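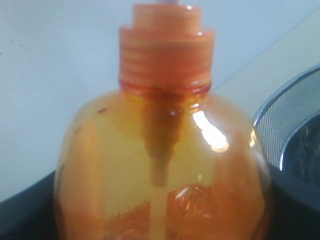
**Pirnthorpe washroom and kitchen supplies: where we are in December**

Thank you again for the grant, and for being so patient while we waited on the plumber! I promised a proper update once the sinks were in use, so here goes, and forgive me if I ramble.

All 19 sinks across the Pirnthorpe and Wudbridge buildings now have a pump bottle of liquid soap beside them. We went with the see-through orange ones in the end. They cost a little more than the plain white kind, but the people who do the evening rounds can tell at a glance which ones need filling, and the little ones in the after-school group seem to like the color (one family has asked where to buy them).

The bottles and the first order of refill soap came to $479 from Dernari, delivery included. We also spent $189 on paper towels and two new holders for the Wudbridge kitchen, where the old holder had been hanging by one screw for longer than I'd like to admit.

A few things are still on my list:

- Three pumps stick when pressed. Dernari is sending new tops, and we've kept the bottles.
- The Güler Room sink still drips, so that bottle sits on the windowsill for now.
- Refill soap is going faster than I planned, mostly in the kitchens after the shared lunches.

I'd like to move a small part of the towel money over to soap for the spring, if you're happy with that. No extra funds needed, just a shift between the two lines. A quick yes or no by email is plenty, and the receipts are in the shared folder whenever you want them.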